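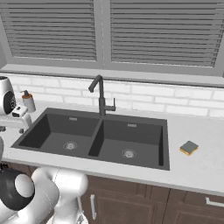 Household Water, Week 2: Hard Water and What to Do With It
Evening course, Skornley Adult Learning
Notes by Spyros Nikolovski

Welcome back, everyone, and thank you for bringing so many samples last time (my windowsill has never looked so busy!). I promised to write up the bit on hardness properly, as I rushed it at the end and a few of you were still copying from the board when the lights went out.

So, what makes water hard? Rain starts off soft. It picks up a little carbon dioxide on its way down and through the soil, which makes it very slightly acid, and if it then spends a long time creeping through chalk or limestone it dissolves some of the rock. What reaches your tap is carrying calcium and often magnesium as well. You can't see either of them, and they do you no harm to drink. Water that runs off granite or peat has had much less to dissolve, and that's why those of you with family up in the hills say the soap there never seems to rinse away.

We split hardness into two sorts. Temporary hardness comes from the hydrogencarbonates, and boiling gets rid of it, leaving the chalky stuff behind in your kettle. Permanent hardness comes mostly from sulphates, and you can boil it all evening without shifting it. Most tap water in chalk country has some of each.

Now the sum we did on the board, written out again for Polari group, who had the wobbly table. Hardness is given in milligrams per litre, as calcium carbonate. There are 1000 milligrams in a gram. If your water tests at 200 and you boil 20 litres in a week, the total hardness in that water is 200 times 20, or 4000 milligrams, so four grams. Not all of it will settle as scale, mind you. Some stays dissolved, and some is the permanent sort that won't come out with boiling at all.

A word on descaling, as it always comes up. Scale is mainly calcium carbonate, and a weak acid will fizz it away. Citric acid is my own choice because it doesn't smell. Vinegar works too, but your tea will remember it for a day or so if you don't rinse well. Please never mix any acid with bleach, in the kettle, the sink or anywhere else, as it gives off chlorine gas. Go gently near natural stone as well: marble and limestone are made of the very thing you're trying to dissolve, and a dribble of lemon juice can leave a dull mark.

For next week, please do the soap test at home. You need two clean jars with lids, one with cold tap water and one with cooled boiled water, filled to the same height. Add the same small amount of plain soap flakes to each (washing-up liquid won't do, it lathers happily in anything), shake both for the same time and write down how long the lather lasts. If the boiled jar does better, you've found some temporary hardness.

Softeners and filter jugs are next on the list, so bring the leaflet if you have one at home.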